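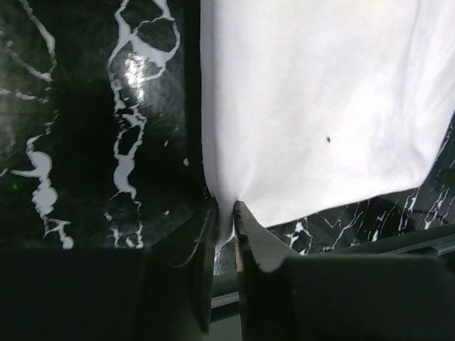
Budget for a two-arm folding station, what do I forget?

Posted by Flondberg

Hello all. I must write a budget for a small station with two robot arms that folds T-shirts on a table. I have 4,000 dollars until May. The arms and the mounting rail will take nearly all of it. My boss wants one list with everything, and no second request later. What do people usually forget to put in? 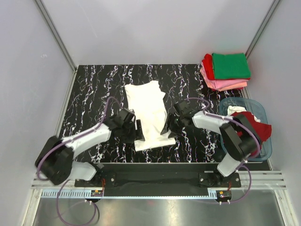 The table is already there, so please do not count it. Cameras I have also, one fixed and one for each wrist. I am not sure if I should keep money back for spare parts, or buy a better power supply now.

Ineke Stevens

Keep money back. In our first year we spent 446 dollars on things that were not in the plan: gripper fingers, cables, two motors and many small screws. The fingers get scratched and the tips become round, and then they do not take thin cotton well. Order a second pair together with the arms, the shipping is then paid only once. 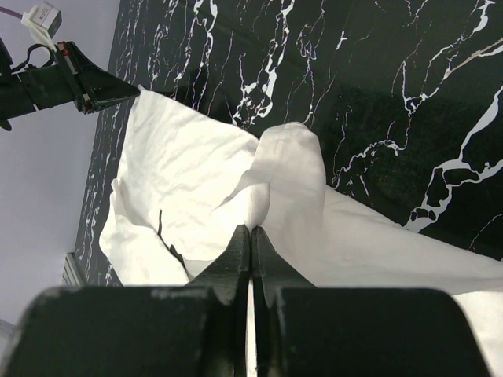
Also put the clothes in the list. It sounds like nothing, but we use 16 shirts in different sizes, and white ones must be washed often. For a total of 4,000 I would leave 1,000 free for the first year. If your boss does not like a line called "reserve", write "wear parts" and give the prices one by one.

About the power supply, I would take the normal one first. Ask the seller if each arm needs its own.

Hestonik

Agree with the above. Check the length of the cables before you pay. Ours were too short when the arm was fully stretched, and I lost a Sunday with this.

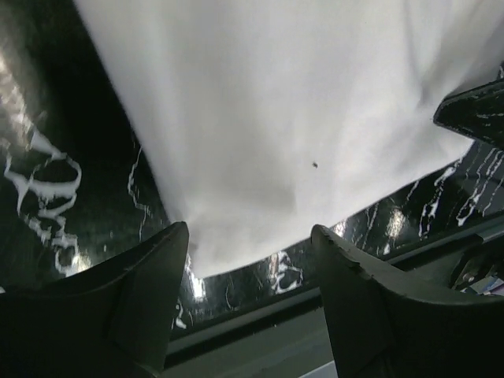

A shiny table top can also cost you time because of the lamps. I would put a matte mat in the budget, it is cheap.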